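# How Do You Buy a Robot? (And Why Does It Take So Long?)

Hi! I'm Marjorie Stockdale, and I help run the Saturday build club at the Bickerstaff Library. Last fall the kids in our club asked me if we could get a robot arm. I said, "Sure, let's look into it!" and then I went home and realized I had never bought one in my life.

So we learned how to do it together, and I'm writing it down for any other kids who want to try. Bring this to a grown-up. Bring snacks too, it's a lot of talking.

## Start with the job

My first idea was to look at pictures of robots and pick the coolest one. (Don't laugh, you'd do it too.) The trouble is that there are hundreds of them, and they all look cool. I spent an entire evening staring at a huge shiny orange arm that can lift a motorcycle. We do not have a motorcycle.

The kids did better than I did. They sat on the rug and made a list called "What will it DO?" Some of it was pretty wild. Make pancakes. Walk Theo's dog. But the ideas that kept coming back were things like picking up blocks, sorting them by color, and stacking them into towers. We put a big star next to those.

Once you know the job, you can ask good questions about it:

- How heavy is the thing it has to pick up?
- How wide is it?
- How far away will it be?
- Does it break if you squeeze it?

Robot sellers have a special word for the first one. They call it *payload*, and it means the most weight an arm can carry. A little block weighs hardly anything, so we didn't need a big payload. Good news! Big payloads cost big money.

The second word to know is *reach*. Stretch your arm out over a table. Everything you can touch without leaning is inside your reach. A robot arm that's bolted down can't lean or scoot its chair over, so you have to measure first. We used masking tape on our table and a lot of pointing.

## Hands cost extra

I did not see this one coming. When you buy a robot arm, sometimes all you get is the arm! The hand is sold separately, like batteries for a toy. The hand is usually called a *gripper*, and there are many kinds. Some have suction cups. Some have soft rubbery fingers for things like tomatoes. And plenty have two stiff fingers that close toward each other, like when you pinch a cracker.

For blocks, two fingers work great. A block has flat sides, so each finger gets a nice flat place to push.

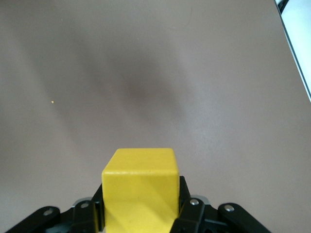
*Two black fingers, one yellow block. See the shiny silver rivets? They're on the black links down by the fingers.*

Those links are worth thinking about when you shop. A link is a stiff piece that joins other pieces together, kind of like the bones in your arm. When you look at a gripper, ask how wide the fingers can open. If your block is wider than that, you've bought a very expensive paperweight. We took a ruler to every single block in our bin before we chose anything, and one jumbo block had to be crossed off the list. (Sorry, jumbo block.)

Also ask if you can buy spare fingers. Fingers bump into tables. They get dropped. I'd want spares.

## Making the budget

A budget is a plan for your money before you spend it. You write down what you have, then everything you need, and then you usually say "uh-oh."

We didn't have enough for a new arm and a new gripper, so we found a school selling a used Clivov arm, and the library's equipment fund said it would pay for that part. Hooray! Everything else was up to us. We had $247 from the November bake sale, and our list looked like this:

| What we need | Cost |
|---|---|
| Buterer two-finger gripper, used | $140 |
| Spare fingers | $28 |
| Clamps for the table | $32 |
| Painted wooden blocks | $16 |
| Power strip | $15 |
| **Total** | **$231** |

Get a pencil and check my adding. I'll wait!

If you take 231 away from 247, you get 16. So we had $16 left over. One of the kids wanted to spend it on googly eyes right away, and I understand that completely. But we kept it for surprises. Then the surprise came: shipping on the gripper was $8. I had forgotten that boxes don't ride in trucks for free. We paid it and still had $8 left.

When you make your own list, put shipping on it from the beginning. Be smarter than me.

## Don't forget the boring stuff

Where will the robot live? Does the table wobble? Is there a plug close by? Who's going to be standing next to it, and who will press the stop button if something goes wrong? We talked about all of this on a Monday after school, and it took 55 minutes, and two kids lay down on the floor. But we found out that our first table was much too wobbly, so I'm glad we did it.

We also planned for time. A robot arm doesn't show up knowing how to stack blocks. Somebody has to teach it or write a program for it, and that can take weeks. I wrote "learning time" on our plan in purple marker. It doesn't cost dollars, but you do have to save it up.

## Your turn

Try making a robot plan at home, even if you're only pretending. Pick one job. Mine would be matching socks. Figure out the heaviest thing, the widest thing and the farthest thing. Decide what sort of hand it needs. Then write your list, add it all up, and leave a little extra at the bottom.

If you live near us, you can bring your plan to the Duneck Room, downstairs at the library, and tape it to the wall with ours. The pancake one is still up there.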